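Plastic food storage container

A plastic food storage container is a reusable box or tub with a separate or hinged lid, used to hold prepared food, ingredients and leftovers. Containers of this kind are found in home kitchens, school cafeterias, workplaces and restaurants. They are kept in refrigerators, freezers and cupboards, and on open shelves. Most are molded in a clear or translucent material so that the contents can be recognized without lifting the lid.

Terminology

In everyday American usage the terms "food storage container," "food keeper" and "leftover container" overlap. Retail catalogs usually reserve "canister" for tall containers meant for flour, sugar and other dry goods, and "lunch box" for containers divided into compartments or sold with a carrying handle. A lid sold without its base is called a replacement lid. The word "set" refers to containers packaged together, which may or may not share one lid size.

Materials

Polypropylene is the most common material for the base. It is light, bends slightly without cracking and has a naturally cloudy appearance. Clearer containers may be made from copolyester or similar plastics, which look closer to glass but show scratches more readily. Lids are often made from a softer plastic than the base so that they can flex over the rim. Gaskets are commonly silicone and may be tinted to match the clips or trim.

Repeated washing dulls the surface of most plastics. Tomato sauce, turmeric and carrots can leave an orange tint, especially when the food is oily or is heated in the container.

Lids and closures

Three closure types account for most household containers.

Press-on lids fit over the rim and are held by friction. They are simple to make and easy to clean, but they loosen with age. Many round lids of this type have small tabs at the edge that give the fingers a place to pull.

Clip lids have hinged flaps that fold down and catch on a ridge below the rim. When combined with a gasket, they can hold liquids during transport. The hinge is the part most likely to fail, as it is usually a thin strip of the same plastic as the lid.

Screw lids are used mainly on round jars and tubs. They seal evenly but require the lid and base threads to match exactly.

A raised or recessed panel in the center of a lid stiffens it, and on some models it also locates the base of the container stacked on top.

Arrangement and shelving

Containers may be stored filled or empty. Filled containers are normally kept closed, with the label or the clearest side facing out. Empty containers can be nested by size, with lids stood on edge beside them or kept in a separate bin. Small wire shelves are used on counters and inside cabinets to add a second level, so that a container on the upper board does not have to be moved to reach items below.

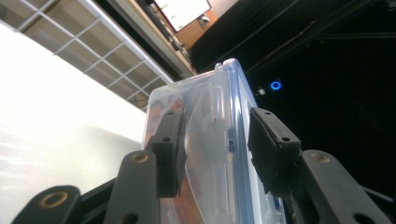
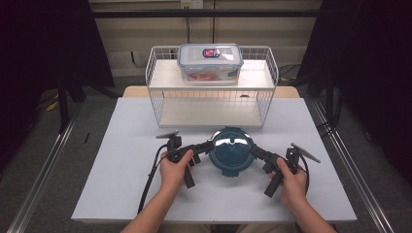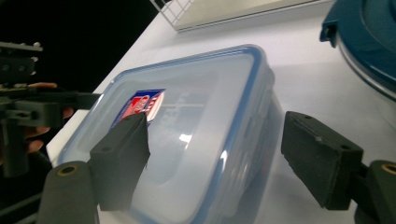
Labeling

Manufacturers often attach a small printed label to the lid or side of a new container. It may carry the brand name, the capacity and symbols for microwave, freezer and dishwasher use. Paper labels are generally removed before the first wash. Permanent markings are molded into the base.

Household labels serve a different purpose and record the contents and the date of storage. Masking tape and dissolvable stickers are the usual materials. The Holloway system, used in some shared kitchens, assigns one tape color to each shelf of the refrigerator and requires a new strip every time a container is refilled.

Storing cut vegetables

Carrot sticks, celery and sliced peppers are among the foods most often kept in shallow clear containers. They should be washed before cutting and refrigerated promptly. A folded paper towel in the bottom absorbs surface moisture. Carrots may instead be covered with cold water, which is changed every 2 days. Vegetables that have become slimy or developed an odor should be discarded.

Cleaning and care

Containers are washed with warm water and dish soap, using a soft cloth or sponge. Removable gaskets are taken out and dried separately, as water trapped in the groove can lead to mold. Bases marked as dishwasher safe are placed on the top rack unless the manufacturer states otherwise. Lids should be fully dry before they are closed and put away. A container with a deep crack or a warped rim should be replaced.

Commercial lines

Household lines differ chiefly in shape and closure. The Cilum range consists of rectangular containers with clip lids and colored gaskets. Konex produces round tubs with press-on lids, the smallest holding 200 milliliters and the largest 3,000. Grado containers share a single lid across 3 depths, an arrangement intended to reduce the number of unmatched lids in a cupboard. Lids from one line do not generally fit the bases of another, even where the stated capacity is the same.

See also

Canister
Kitchen organization
Lunch box
Refrigerator storage
Wire shelving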